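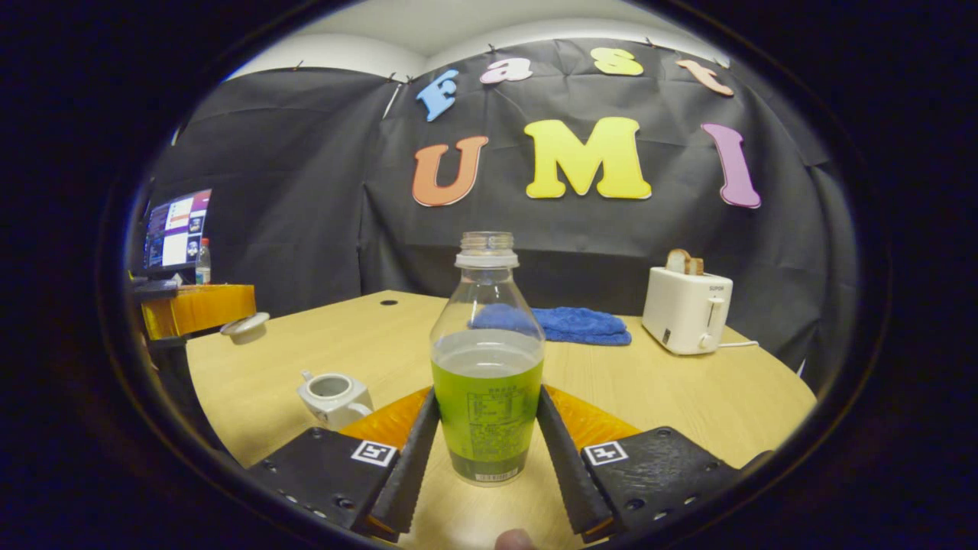

Recording kitchen tasks with the hand-held gripper

Workshop tips, Clukden bench. Last revised 21st August.

Set out the whole table before the first take. A bottle, a teapot, a towel and a toaster give enough variety for a morning, and the background objects should be moved between batches so the model doesn't learn the task from the position of the toaster.

Wipe the markers on both fingers with a dry cloth. A thumbprint across one corner is enough to lose the finger width for part of a take, and the software will not warn you.

Approach bottles upright and at mid-height. Pause for 2 seconds with the jaws open, close slowly, then lift. Half-full bottles are harder to carry steadily than full ones — record both, and log them separately.

Keep your fingertips back from the jaws.

Ceramic lids: fold a towel under the landing spot. Horațiu Bratu broke 17 in June before we adopted this.

Take 100 demonstrations per object before changing the task. For pouring we needed 500, and the early ones were later dropped for being too fast.

Leave failed grasps in the folder, marked F. Delete only takes where tracking was lost.

Coil spare cable behind the appliance, and leave the toaster unplugged unless the task calls for heat.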